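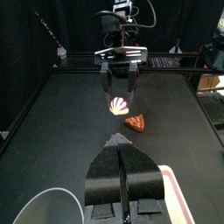 **ROBOT SPEND:** Clinwood has set aside money for a second two-armed handling cell before the first has packed a single paid order, and not everyone at the gift and toy packer is persuaded.

The company wants the extra cell from Ornwood in place by April. Its plan rests on a target of 2,000 mixed items a shift, small odd-shaped pieces that are now sorted by hand.

Operations manager Kha Lã said the target came from the supplier's quote and had yet to be tested on site.

"The best shift we've logged so far is 158 items," Lã said. "I'm told it will climb. I'd like to see it climb before we sign for another."

The budget covers the arms, the table and a year of support. It leaves out spare gripper fingers, floor space and the staff hours spent setting up each new product, all of which Lã expects to land on the packing department.

A rival bid from Grondwood was cheaper but came with one arm per table. Clinwood turned it down without a trial.

Lã has asked for the order to be held until the first cell manages 200 items a shift for a full week. Ornwood says its price stands only until Sunday.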